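Search this site Enter keywords Go

Speaker notes, Mandale gripper kit talk, Trudville
Marta Lysenko
30/04/2025

Open: thanks to Rosemarie Gerlach for the slot. Keep it to the kit, no history of robotics, they've had that all morning.

What you get for the money. Gripper, two soft lattice fingers, wrist camera bracket, cables, one bag of screws (spares included, good). $3,380 landed. Kinsella quoted 1,582 for theirs but no camera bracket and you print your own fingers. Say that slowly, people will want to write it down.

Setup. Took me an arvo. Manual is fine untill the cable section, then it's guesswork. Label your cables before they go near the arm. Support at Plultow rang back next morning, knew their stuff.

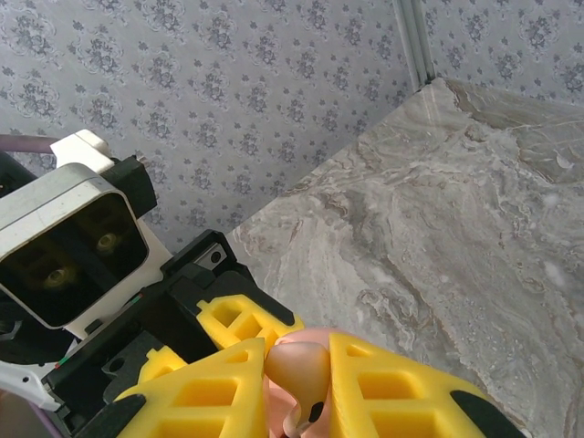 Fingers are the reason to buy this kit. Yellow plastic, open cells right through, so they give a bit where they meet the load. Rigid jaws on our old unit used to mark anything soft or painted. Point to the little pink and peach piece between the two fingers, small smooth thing, awkward curves, no flat side to grab. Mention the black rubber on the fingers too. Then the camera, two lenses, sits right back behind the grip. Ask if anyone's run one under flouro lights, I'd like to know.

Wear. Claimed life is 1,000 cycles between finger checks. I check every 50, fussy, but a set is a pain to get before July. Colour hasn't faded.

Gripes. Bracket screws work loose, threadlock them. Software licence is per seat, ask for the uni price. Cable run too short for a tall arm.

Would I buy again - yes, with the longer cable.

Questions. If they ask re food handling, don't know, send them to Plultow. Leave price slide up.

2 comments 14 shares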